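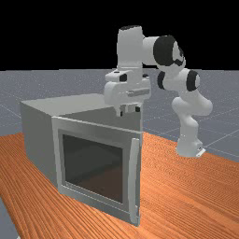

Why does the arm fault out partway through the door-opening task when the planner says the path is clear? The planner was checking against an old collision model of the oven, one with no handle on it, so the controller kept running into something the planner didn't know was there.

I put that first so the busy folks can stop reading! For everyone else, hello again, and thank you for all the kind replies.

Marion Dalgleish wrote:
> We're seeing protective stops in the microwave task, nearly always
> on the approach to the door. It was 40 stops in 300 runs when I left
> last night. Gains haven't changed since November. Does anyone at
> Workdale have an idea before I start pulling the controller apart?

Marion, please leave the controller alone, it's a good one and it did what it should. I spent most of an afternoon on your logs (with Keegan Tapsell on the phone for the hard parts, bless him) and the contact force jumps at the same spot every time, right along the handle. The oven you see on screen has a handle. The collision mesh the planner loads is the plain box Fulgencio made for the very first Uswood demo, and I'm afraid we all forgot about it, me included.

Swapping in the new mesh and clearing the planner cache cured it for me. Do clear the cache, or you'll get the old box back and think I'm a fool. I ran your 300 again overnight and had no stops, though one run did time out at step 1,692 and I haven't worked out why yet.

What worries me more is the stop threshold. Somebody had raised it to 20 newtons in the shared config, I suppose to quiet the alarms, and with that setting the gripper leans on the door a good while before anything trips. Please put it back before any of this goes near the real arm at Bañuelos. Eusebio has the old value if you've lost it.

I'll send the timeout log tonight once I've had my supper.

Warmly,
Hermenegildo Huerta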